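Budgeting for the second arm

4 min read

I have put off writing this because the numbers kept moving. They have settled enough now that I can go through what we plan to buy next year for the kitchen bench, what we decided against, and what I got wrong the first time around.

For anyone new here, Hạnh Khúc and I share a rented unit and work on getting a small arm to do kitchen jobs: taking things off a counter, using utensils, loading and unloading a countertop oven. We have one arm, from Rodulby, bought second-hand. It works. We want another so that one can hold while the other does something. The landlord is fine with it as long as we stay on our own circuit.

The arm is the easy part of the budget. You get a quote, you add tax and freight, you have a number. Last time I wrote that number at the top of the sheet, drew a line under it and treated everything else as bits and pieces. By December the bits and pieces had passed what we paid for the arm, and I had to move money out of the travel line to cover them.

So this year the sheet starts from the other end. I went through every receipt and sorted them by what had made us spend the money.

Gripper fingers were the first surprise. We run a Vollari gripper with soft replaceable fingers, and a pair costs $42. I had budgeted for one spare pair. The pads glaze over with use, and once that happens a thin metal handle will turn in the grip when the other end touches anything. Metal utensils are harder on them than plastic ones. I now treat fingers the way you would treat brake pads. They get their own line, and I buy four pairs at a time to save on freight.

Cameras were the second. The arm came with a mount but no wrist camera, and the first camera I bought was a cheap one with a fixed focus set for across a room. At the distance where a gripper does its job, it gave us mush. The replacement, with its bracket and a cable that can stand being flexed all day, came to $900. I had nothing in the sheet for it. For the second arm that $900 is there from the start.

Then there is the stuff the robot works on. I find people skip this completely. You can't plan for a kitchen robot with three matching cups. You need the same mix that sits in people's cupboards, shiny metal and clear glass included, and you need it to look used. I would much prefer to spend on this than on a faster arm. Reflections cost us more hours than anything else, and the oven door is the worst of the lot, with bare wire behind it and foil that never wrinkles the same way twice.
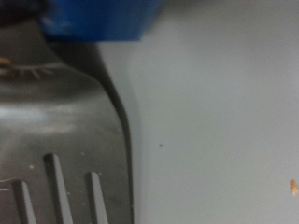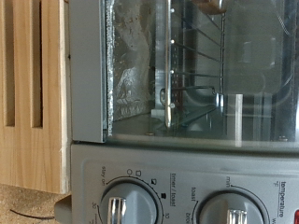

Mogens Hedegaard wrote in after my last post to say that I was budgeting for the wrong second item. In his view a shop with one arm should buy a spare of whatever stops work when it fails, and only then think about a second arm. He had priced it for his own bench and found that a spare controller and power supply took less money than two weeks of waiting on a repair. He also asked whether I had counted our time at all, or whether it was sitting in the sheet at zero like it does in everyone's.

It was at zero. I went back and put our time in, at the low rate we charge the unit for everything else, and his point holds up. Last spring we lost most of a month to a failed controller. Rodulby were decent about it but the part had to cross an ocean. During that month we paid rent, we paid for the software, and Hạnh labelled old footage until she was sick of looking at it.

I don't agree with him all the way. A second arm is also a spare, if it is the same model. You can pull the controller out of one and put it in the other in an afternoon. That was the argument that decided things for us, and it is also why we dropped the newer Rodulby model that we had both been looking at. It is lighter and quieter, but it shares no parts with the one we own. We are buying the old model again, refurbished if they have one.

The rest of the sheet, for those who asked.

Stand. We looked at a wheeled base from Trakulico. It is well made and I liked it. The trouble is that we would lock the wheels on the first day and never unlock them. The second arm is going on a steel plate bolted to the bench, and a friend's shop is cutting the plate.

Software. We pay for Vi, by the seat and by the arm. The per-arm charge is easy to miss on their page. I missed it. Adding an arm does not quite double the bill, but it was enough that I moved it up from the "subscriptions" heading to its own row. If you are getting a quote from them, ask for the price with one more arm than you have.

Storage. Two wrist cameras and one overhead will fill drives faster than I'd like. We delete more now than we used to. Hạnh has a rule that a session with no notes gets thrown out at the end of the month, and it has cut down on the arguing over what to keep.

Electrical. The unit has two circuits on the bench wall. A countertop oven on one of them with an arm and a computer is asking for a tripped breaker in the middle of a run. We paid an electrician to add a dedicated outlet for anything that heats. He was in and out in a morning. I would do this before the arm arrives if you are starting fresh. We did it after.

Cleaning. This sounds like a small thing and it isn't. Crumbs get into everything, including the joint covers, and grease on a camera window looks exactly like a focus problem until you wipe it. We go through a lot of cloths. There is now a line for cloths, wipes and replacement lens covers, and I have stopped feeling silly about it.

Insurance. Our broker wanted to know if the arm would be used near heat. I said yes. The premium went up, though less than I feared. Tell yours, in writing.

Contingency. I used to put in a percentage. Hạnh pointed out that a percentage of a number I had already got wrong was not worth much, so this year it is a flat $1000, kept in a separate account, and we both have to agree before it gets touched. If it is still there at the end of the year it goes toward fingers.

On timing, we are going to order the camera and the outlet hardware first, then the plate, then the arm. Last year I did it in the opposite order and the arm sat in its crate under the bench while I chased brackets. The warranty clock started on the day of delivery, not the day we switched it on, and I let a fair piece of it go by for nothing.

A few things we talked about and left out: a force sensor for the wrist (would be nice, can't justify it yet), a second gripper of a different type, and a proper safety scanner. The last one I am still not easy about. At the moment we have a light curtain across the front of the bench, a stop button at each end, and a rule that hands stay out when the arm is live. With two arms sharing the space I think the rule is going to be tested more often. I have asked for a price on the scanner and will write it up once I have it.

I'm also getting a quote on shipping the refurbished arm by sea. It adds weeks but the air freight figure was hard to look at. If anyone has brought one in that way, I would like to know how the paperwork went and whether the crate came through dry.

Recent posts
Why we stopped using glossy tape on the bench
Reading a repair invoice line by line
What the first year of the arm cost us
Drawer handles, part two
Notes on sharing a unit

Contact | Copyright, all rights reserved | Back to top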